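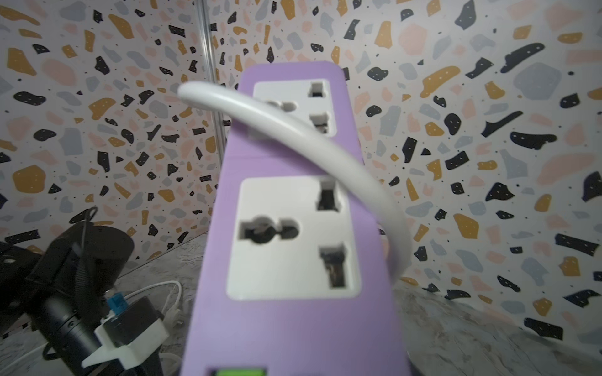

Power strip

A power strip is a row of electrical sockets in a single housing, fed by one flexible cord that ends in a plug. It lets several devices draw power from one wall outlet. Other names include extension block, plug board, power board, and multi-socket, depending on the country.

Construction

The housing is usually molded from a plastic that resists flame. Inside, long metal bars or short lengths of wire run under the sockets and carry the live and neutral sides of the circuit. Grounded models have a third conductor. In cheaper strips the contacts are stamped from thin brass and lose their grip after repeated use, which raises resistance and causes heating at the plug.

Many strips have a rocker switch, often with a small lamp inside it. The lamp normally shows that the sockets are live. Some strips switch every socket together, and others give each socket its own switch. A single-pole switch breaks only one side of the circuit, while a double-pole switch breaks both.

Socket types

Most strips follow the plug standard of the country where they are sold. Universal sockets have openings shaped to take plugs of several patterns and are common in parts of Asia, Africa, and the Middle East. They are convenient for imported goods, but a contact built to accept many pin shapes may hold none of them tightly. Some plugs can also be inserted without meeting the ground contact. Several countries restrict their sale for these reasons.

Ratings and overload

A strip is rated for a maximum current, and the limit applies to all connected devices added together. A strip rated at 15 amperes can be overloaded by two heaters even if most of its sockets are unused. Some models include a thermal breaker that opens when the current stays too high — it is reset by pressing a button once the strip has cooled.

Plugging one strip into another, known as daisy-chaining, is discouraged by most safety codes. Coiled cords and cords run under rugs can also overheat under load.

Surge protection

A surge protector looks much like an ordinary strip but contains parts that divert brief spikes in voltage. These parts wear out with use, and the strip may go on supplying power after the protection has failed.

See also

Extension cord
Circuit breaker
Electrical grounding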